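Burnico Fund » Grant holders » Reports » Drodska, second period

Progress report: Drodska manipulation work, open day at Turnbridge

The main item this period was the open day at the Turnbridge site in June. The grant agreement asked for one public demonstration before the end of the second year, and this was it. We had planned for 80 visitors. The doors opened at 10 a.m. and the hall was busy until mid-afternoon.

We ran two stations. At the first, visitors could ask for a simulated pick on the tabletop setup and follow it on a large screen from the gripper's own viewpoint. At the second, staff explained how grasp attempts are logged and how we decide which ones to keep. The log for the day holds 547 attempts, all in simulation. We have not finished sorting them, so no success rate is given in this report.

The tabletop setup puts several objects close together on a wood-grain surface. Long, smooth shapes were requested often, and the view with one of them between the two fingers was the one most people stopped to ask about. 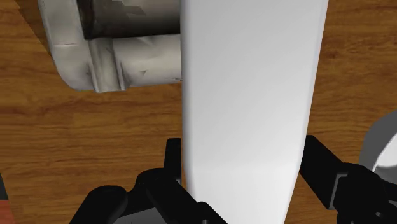 Bakhtiari asked whether a grasp that works on a simulated table says much about a real one, and whether visitors had been told the difference. Our answer was that the station sign said "simulation" but did not go further. We will add a short panel on friction and contact, which are the parts of the model we trust least.

Other points from the day:

The screen froze twice before lunch and had to be restarted. The fault was in the display computer.

The talk at 2 p.m. ran long and the questions were moved to the lobby.

Spending on the open day stayed within the approved line. Next period we will finish sorting the log and send the results with the next report.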